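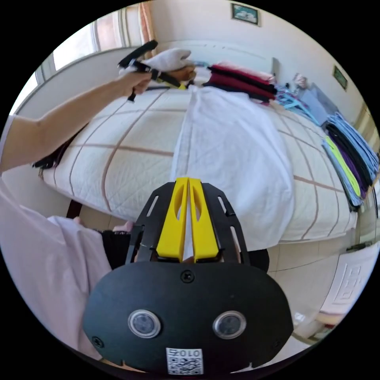 3. Handling Rules for Recording in Occupied Homes

3.1 Purpose of this section

The Wosberg project was set up to write and test a short code of practice for student teams who record household tasks with hand-held grippers. Clothes folding was chosen as the first task. It is done with two grippers, one in each hand, and it takes place in bedrooms, where privacy and safe movement both matter. The rules below replace the draft circulated to project members in July.

3.2 Rules adopted

Rule 1. Written consent shall be obtained from the householder before any equipment is brought in. The consent form shall name the rooms to be used.

Rule 2. Letters, medicines and family photographs that show faces shall be put away or covered before recording starts. Other pictures may stay on the walls.

Rule 3. Each gripper shall carry a readable code label. The label shall be checked against the equipment sheet at the start of every session.

Rule 4. Lenses shall be wiped with a dry cloth at the start of each session and after every break.

Rule 5. Finished piles shall be kept clear of the garment being folded. Hangers shall be gathered in one place on the bed and never left on the floor. 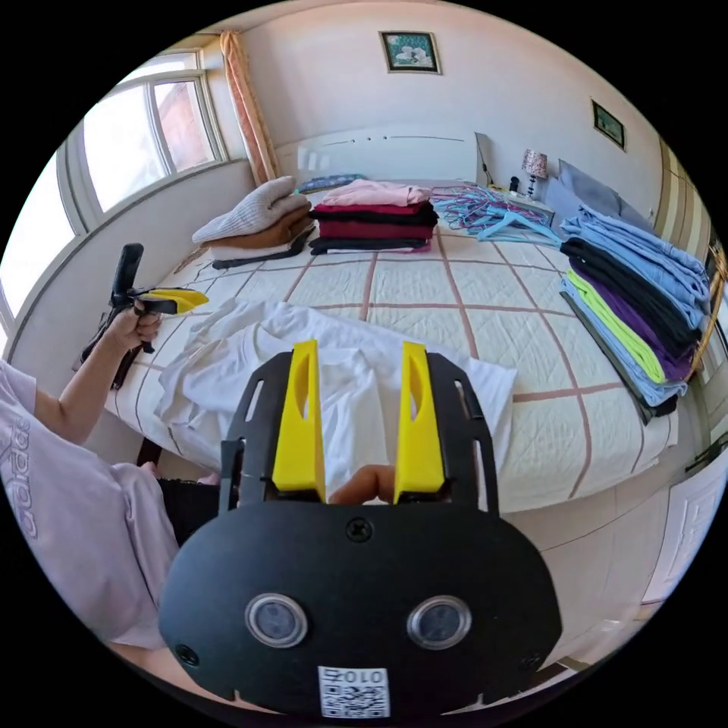 Rule 6. The operator may sit or stand but shall not change position during a fold. Where the floor is tiled, flat shoes with a firm grip shall be worn by anyone walking about the room.

Rule 7. No single recording shall last longer than 13 minutes. A rest of at least 3 minutes shall follow, and the operator may ask for a longer one without giving a reason.

3.3 Trial of the rules

The rules were tried in homes in Imton and Irham. A total of 290 recordings was made, and each was marked against a checklist drawn up by the team. Roughly 80 per cent met every rule. Most of the failures came under Rule 3, where the label had been checked but the sheet had not been signed. Rule 7 was also broken on several occasions, usually when an operator wished to finish a large item such as a sheet.

The Malik checklist, used by an earlier student group, allowed piles to be placed anywhere within reach. Our team found this wording too loose, as sleeves from a finished pile were sometimes picked up with the next garment. Rule 5 was rewritten after the first week of the trial.

3.4 Matters left open

The rules do not yet cover homes where children or pets are present. They also say nothing about windows. Strong daylight affected a number of the Irham recordings, and the team could not agree whether curtains should be drawn in every case or only at the operator's request. Both points are carried forward to Section 5.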